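Drelholm project: what the wrist camera adds when a robot takes a computer apart

Tuesday, October 24, 2023

From the disassembly group, by Noura Masri

In the last newsletter I promised to write again when the second round of training was finished. It is finished, and the results are good enough to share, although one of them is not what we hoped for. For readers who joined after February, I repeat the question first.

Old office computers come to the recycling hall at Fetport on pallets, all makes and ages mixed together. The drives must come out before anything else can be done with the machine, and at present this is hand work. We want a robot arm to learn this step from people who guide it, without a drawing of each model. The method is imitation learning: a person moves the arm through the task many times, the robot records what its cameras see and how its joints move, and a network learns to produce the next short piece of movement from the present camera pictures.

The question for this round was a narrow one. Is it better to give the network a fixed camera above the bench, a small camera at the wrist, or both?

How we did it

Kirsty Ogilvie and I recorded 576 demonstrations with the arm at our Villanueva lab. Each one contains the same steps: approach the open case, pull the power plug from the drive, pull the data cable, press the release tabs of the caddy, and draw the caddy out of the bay. We used 30 different computers. Ten of them were kept away from training completely, so that the network met them for the first time in the test.

We trained three versions of the network with the same data and the same settings. The only difference was which camera pictures each version was allowed to use. Then every version made 60 attempts on the computers it had not seen before. An attempt counted as a success only if the caddy was fully out of the bay and no cable had been torn or bent under the fingers.

The version with only the overhead camera succeeded in 27 attempts. With only the wrist camera it was 38, and with both cameras 46. I think the distance between the first number and the second is the most interesting part. Before the test, most of us in the group expected the overhead camera to be stronger, as it sees the whole case all the time and is never moved.

When we looked through the recordings, the reason became quite clear. From above, the arm itself hides the drive exactly in the seconds when precision is needed. The wrist camera has the fingers in its view as well, but it looks past them into the case, and the plug, the cable and the tabs mostly stay visible beyond the plates. The light blue tabs on a blue caddy are easy to find from this side, even with cables hanging in front of the bay.
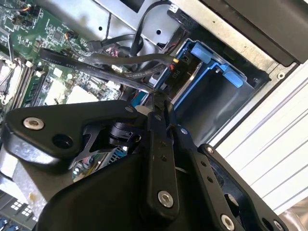 Where it still fails

Of the 14 failures with both cameras, nine happened at the cables. The power plug is held firmly, and the network sometimes pulls in a direction that is a few degrees wrong. The plug then sits at an angle and does not come free. A person feels this and corrects with a small movement from side to side. Our arm has no force sensor in the fingers, so the network can only see that nothing is moving, and it usually continues to pull until the safety limit stops it.

Three more failures were confusions between cables. In the test set there are cases where thick cables cross over the flat data cable, and the fingers closed on the wrong one. The last two failures came from caddies whose tabs were of a type with only one example in training. This is a problem of data and not of the method, and I expect it to become smaller when we record more.

The result we did not like concerns speed. The version with both cameras needs on average 94 seconds for one drive. Kirsty, who has become very fast during the recordings, needs 21. Part of the difference comes from pauses: the network stops shortly before each contact, and we believe it learned this from us. In the early demonstrations we were careful and waited before every touch. We went back to the recordings and marked these pauses, and the next training will be done once with them and once with them removed.

A remark about the camera position

Several readers wrote after the February issue to ask if the wrist camera must be mounted very exactly. We made a small test of this. We turned the mount by roughly 5 degrees and ran the wrist-only version again without new training. It lost six successes out of 60. When we turned it further, by 10 degrees, the performance dropped so much that we stopped the test early to protect the fingers. So the mount should be fixed well, and after any collision it should be checked before more data is recorded. We now do this with a printed pattern at the start of every session, and it takes two minutes.

The white finger pads also matter more than I thought. We had black pads for some weeks and changed to white ones for a better grip. With the white pads the network placed the fingers more accurately, probably as they are easier to tell apart from dark plugs and cables. We cannot prove this, as the rubber was changed at the same time as the color, and I would be glad to hear from anyone who has tested the two things separately.

What comes next

Our partner Daltlow is building a new pair of fingers with a simple force sensor in each. They should arrive before the end of the year, and the first work will be to repeat the cable steps with them. We will keep the same ten test computers, so the numbers can be compared directly with the ones in this issue.

The recordings from this round will be shared with project partners as soon as Kirsty has finished checking the labels. If you would like access, or if you have old desktop cases with unusual drive bays that you can spare, please write to the Drelholm project office. We are mostly looking for cases with drives mounted sideways, of which we have only two.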